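Melahat Özkan does not want to be called a campaigner. "I am a local councilor, I have one vote, and I ask questions," she told me when we met in Feltham in December. She had come straight from a meeting on the contract between the council and Gorico, the company which wants to build drone parts on the old Allmont site.

The council is expected to decide in the spring if it will sell the land. Gorico says the factory will bring 568 jobs. Özkan has read the application twice and she is still not satisfied.

"The number is printed on the first page in big letters," she said. "Then you go to page five of the annex, and there it says 'over the life of the project.' So how many people will work there in the first year? I asked this three times. They answered me with a brochure."
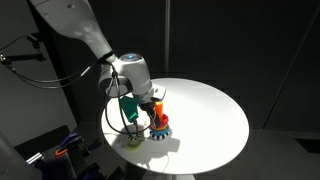 Her main worry is about where the parts will go after they leave the town. The national government gives the export license, and the council has no power over it. Özkan accepts this, but she thinks that a seller of public land may still put conditions in the contract. It is a question of what a machine is for, she said, and that is not always easy to see from outside. A white robotic arm can reach down to a pile of colorful toy parts on a table, and the same kind of arm can work in a weapons factory. "I have nothing against machines. I want to know the customer."

She would like the company to publish a list of its buyers every year. Gorico has refused, for commercial reasons. The leader of the council, who supports the sale, has called her proposal "a nice idea for a bigger town." 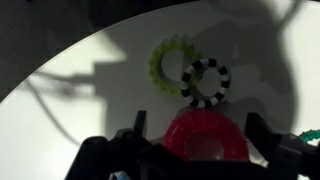 Özkan laughed when I read this sentence to her. "We are big enough to sell the land, so we are big enough to read the contract."

Not everybody in her own party agrees with her. Two of her colleagues represent Balogun Street, where many families lost their income when Allmont closed. A petition in favor of the factory has 1000 signatures, and the one against it has 600. She does not hide these numbers.

"I know people who signed the first one, and I understand them very well," she said. "My brother signed it. We still eat together." 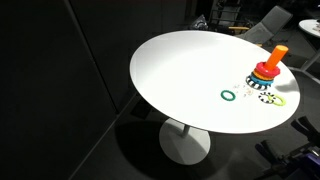 I asked her if she will vote against the sale when the conditions are not accepted. She took some time before she answered.

"Today, yes. But if they come with a real list, and with a real number for the first year, I will read it again. I owe this to the people who need the work."

The next public hearing starts at 7 p.m. in the town hall. Gorico has promised to send a representative.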